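Murero Prep Tray, Sage
Item 2149
Made by Flesia

Home > Kitchen > Boards, Trays & Lids > Murero

In stock. Ships flat, like everything else about it.

The Murero is a thin, see-through-ish rectangle of plastic with rounded corners. It cost us 381 words of copy the first time we tried to describe it, and most of those went on the question of what to call it. Flesia sells it as a tray. Half of you write in calling it a cutting board. It also fits as a lid on the large Iltico bin, so a third camp buys it for that and never lets a carrot near it. We have filed it under all three and stopped arguing.

What you get is a light, pale sheet that goes where you need it. Chop herbs on it, pick it up, bend it a little, and tip the lot into the pot. Roll dough on it if the dough is small. Put it under the leaky bottle of oil you keep meaning to replace. It weighs 187 grams, so it will not anchor anything in a breeze, and we would not carry a roast on it.

The color is a green that Flesia calls Sage. On a dark counter it looks darker, and on a white table it goes so quiet that one customer reported hers missing while leaning on it.

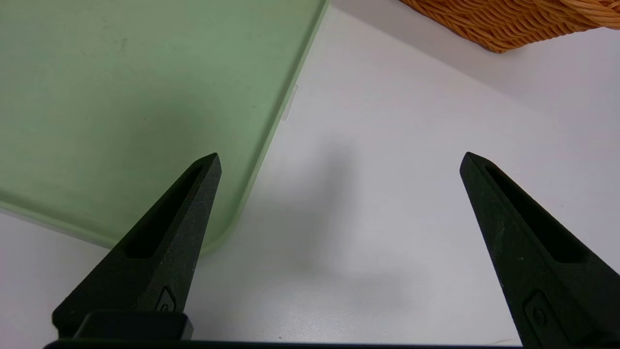
Murero in Sage, on a white tabletop.

Cutting on it

Ordinary kitchen knives are fine. Serrated knives are fine too, but they leave marks, and a translucent surface shows marks the way a clean car shows bird droppings. After a few months yours will have a cloudy patch in the middle. It still works. If cloudy patches bother you, use one side for cutting and keep the other for company.

Cleaning

Top rack of the dishwasher, standing up. On the bottom rack, close to the heating element, it can develop a gentle curve, and we do not replace curved ones. By hand, use warm water and a soft sponge. Beets and turmeric will stain it. Baking soda left on for an hour takes out most of the beet and has very little effect on the turmeric.

Storing it

Slide it in beside the baking sheets, or hang it from — well, nothing, there is no hole. We have asked Flesia for a hole. They sent us a catalog.

Using it as a lid

It sits on top of the large Iltico bin and covers it. There is no seal and no click. Flour stays in, moths are another matter. It does not fit the small Iltico or any of the Pētersons crocks, however hard you press.

Details

Brand: Flesia
Line: Murero
Color: Sage
Material: plastic, translucent
Corners: rounded
Weight: 187 g
Sold as: single, or pack of 2
Oven: no
Microwave: also no
Returns: 30 days, unused, which we can tell

Customer review

"Bought the pack of 2 in December, one for onions and one for everything else. I can no longer tell which is which by looking, but I can by smell. Good size, easy to wash, slides around on my counter unless I put a damp cloth under it. Would buy again in a second color if there was one."
Debashish Debnath

There is no second color at the moment. The damp cloth is a good idea and we do the same. Use a thin one, or the tray rocks.

Page updated Wednesday, June 30, 2021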